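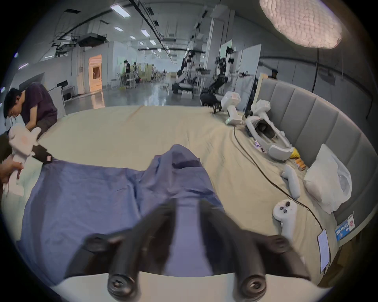
How to Fold Laundry on the Bed

A bed makes a good folding surface if you don't have a big table. It's wide, it's at a decent height, and the fabric won't snag. These steps work for T-shirts, small towels and most other soft cotton things.

What you need
A made bed with a flat sheet pulled tight
One basket of clean, dry laundry
15 minutes

Step 1. Make some room
Move chargers, controllers and anything hard toward the headboard or off the bed. You need a clear patch as wide as your arms can reach. Run cables along one side so they don't end up inside a towel.

Step 2. Take one piece at a time
Leave the rest in the basket. A pile on the bed gets new creases while it waits.

Step 3. Find an edge
Pinch the cloth at the highest fold and lift. Let it hang, then feel along it for a hem or a corner. With a shirt, look for the shoulder seams.

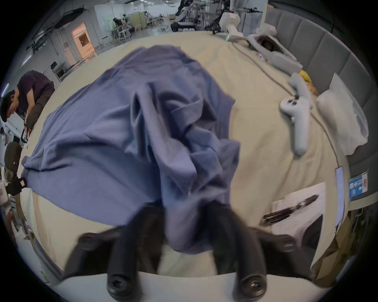 A bunched-up blue cloth with one side lying flat. Start from the flat side and work toward the fold.

Step 4. Smooth it
Lay the piece down and push the creases outward with your palm – center first, then the edges.

Step 5. Fold
Shirts: sides to the middle, sleeves back, then bottom to collar. Towels: in half lengthwise, then in thirds.

Step 6. Stack
Keep each stack to eight pieces or fewer. Taller ones tip over on a mattress. Put them away before you start the next basket.

Updated 10/26/24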